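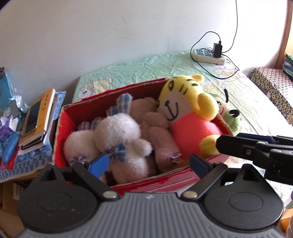

Wallirach wants $151 a month for its hand-held gripper kit, and I think home users should wait for a lower price. The sales page talks about fine parts and lab work. Most buyers will start with household jobs, and a red box of plush toys, rabbits and a tiger among them, is a fair test of what they need. Soft things fold and hide behind each other.

The fee covers 6 hours of support - you pay for more.

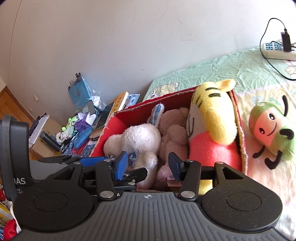 Grirkis rents a similar kit with no contract, and its manual is easier to follow. If Wallirach dropped the 4-month minimum, I would change my mind. Until then I'd rent.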